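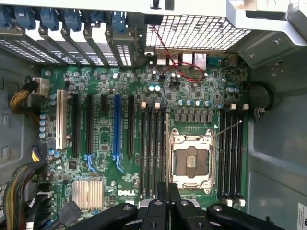

1/ 周一早上,继续我的本职工作:教机器拆电脑。准确地说,是我拆,它看,看够了它再自己拆。目前它看得很认真,拆得很随缘。

2/ 项目叫Skoltum,目标是让机械臂给报废台式机做拆解分拣。听着很环保,落到我头上就是坐在操作台前,握着两个手柄,一遍一遍把夹爪送进机箱再拿出来。我妈问我现在做什么,我说人工智能。她问具体呢,我说拔线。

3/ 今天的机器是台Dell塔式机。主板是绿的,扩展槽有黑有蓝还有一条奶白色的老PCI,挡片那排是蓝色塑料卡扣。CPU插座空着,两边内存槽也空着。对模型来说这是好素材:它得学会认出“这里没有东西可拿”。这个道理我自己也学了很多年。

4/ 说说数字。这一阶段计划采2390条,现在库里有2889条。别急着鼓掌,多出来的那些是因为有一批要重采,旧的又没人舍得删。Kwame说先留着,“以后可能有用”。我电脑里有个文件夹也叫这个名字。

5/ 什么叫一条?从夹爪进机箱算起,到任务做完退出来为止。中途手抖了、夹空了、又来一次,都留着,但要打标签。标签有“失败”“失败后恢复”,还有一个我申请了很久才加上的:“操作员走神”。

6/ 有人问为什么不直接用仿真。用过。仿真里的线缆很有礼貌,推一下就让开,松手就回去。真机箱里的线有自己的想法。像这台,一根红黑双绞细线从上面垂下来,在主板上绕个弯才插到针座上,左边还有成捆的黄黑电源线。仿真组的同事看过之后沉默了一会儿,说这个先不建模。

7/ 最难采的动作其实是掰卡扣。人手掰卡扣靠的是指甲和脾气,夹爪两样都没有。手指是圆头的,又粗,我得先贴住侧面,再慢慢斜着往外带。前1000条里我自己的成功率不提也罢,反正模型学到了我的全部坏习惯,包括下手前先悬停一下。

8/ 对,悬停。我每次不确定的时候会在板子上方停一会儿,想想从哪边进。模型不知道我在想,它只知道该停。于是它现在也停,停得比我久,看起来非常深沉。Kwame在评审会上管这个叫“犹豫先验”,我觉得他是在骂我。

9/ 腕部相机也有讲究。装得近,针座和插头看得清,可夹爪往下一压,挡掉的正好是你最想看的那块。我们试过加一个俯视的,Varela那边的人嫌标定麻烦,吵了两轮,最后的结论是“看下游效果再定”。下游就是我。

10/ 顺便给准备做类似采集的朋友几条土经验:
机箱每采一组就转个角度,不然模型会以为世界上的插座都在同一个地方。
不要总按一个顺序拔线。
同一型号别连着采一整天,人会进入自动驾驶,数据会变得又快又没用。
灯要动一动。金属机箱反光,上午和下午像两台机器。

11/ 关于灯再补一句。上个月模型有一阵子只要看到亮的金属边就想去夹,夹机箱壁夹得特别有信心。查了半天,是早先一批数据里目标全在反光边上。后来我把台灯挪来挪去又采了一批,它总算放过了机箱壁,改去夹螺丝。算进步。

12/ 评论里问会不会被自己教出来的东西取代。我看过它上周的测试,它花了很长时间对准一个内存卡扣,姿态优美,然后合上夹爪,夹住了旁边的空气。我暂时不更新简历。

13/ 也有真的让我高兴的一次。换到一台没采过的机箱,它碰到挡路的线,先轻轻拨到一边,再去够后面的插头。我从来没单独教过“拨线”,应该是从我那些手忙脚乱的失败片段里捡的。所以那个“失败后恢复”的标签值了,当初嫌它麻烦的人请自觉请我喝咖啡。

14/ 有人问数据放不放出来。要问Illbridge,他们出的钱。我问过,回复是“在讨论”。等有消息我接在这条串后面。

15/ 好了,手柄充满电了,我回去干活。下午还有一摞机箱等着。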